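September
By Zawadi Kashindye

I was terrible at math in school, so it's a little funny that I spent most of last year drawing dots on graph paper. Blame my neighbor Joyce Mohamedi, who teaches eighth grade in Braststead and talks about scatter plots the way other people talk about their grandkids.

It started with my electric bill. I was grumbling over the fence, and Joyce asked whether I'd ever plotted the thing against the weather. I had not! So she sent me home with a pencil and orders to write down two numbers a week, the outdoor temperature and my meter reading, for 52 weeks.

By spring I had a lovely droopy smile of dots – high in the cold months, low in the mild ones, climbing again once the air conditioner came on. Joyce was thrilled. I'd been trying to lay a ruler through it, and she told me to put the ruler away, a straight line was never going to fit that.

Then there was the outlier. One dot sat way up at 166 kilowatt-hours, in a mild week when its neighbors were all under 100. I wanted to erase it. Joyce wouldn't let me (she got quite stern) and made me go back through my calendar. It was the week my brother stayed over with Otis, his elderly beagle, and ran the space heater in the den for the dog. Day and night!

Her students do a version with walking. They log steps and hours of sleep, and every year some kid turns in 2,000 steps and fourteen hours in bed and has to explain it to the class. I'd have liked that class, I think.

I've started a new sheet now, rainfall against tomatoes. So far it's a blob. 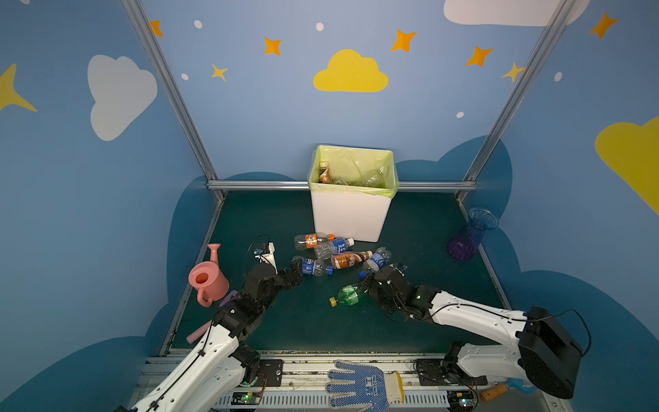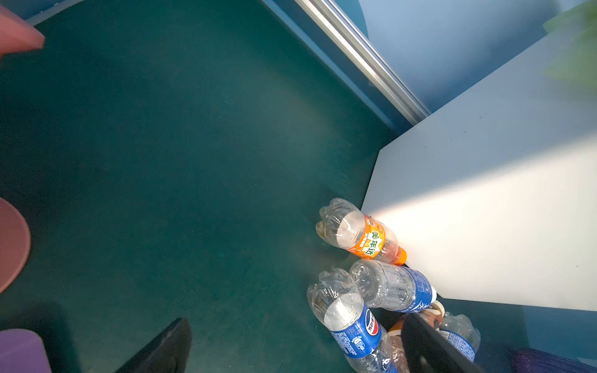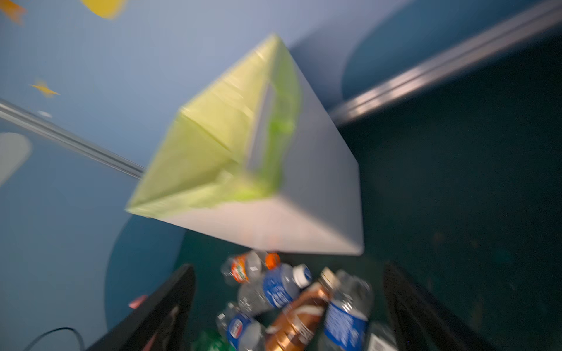 Last photo: the white box with its green liner, blurred.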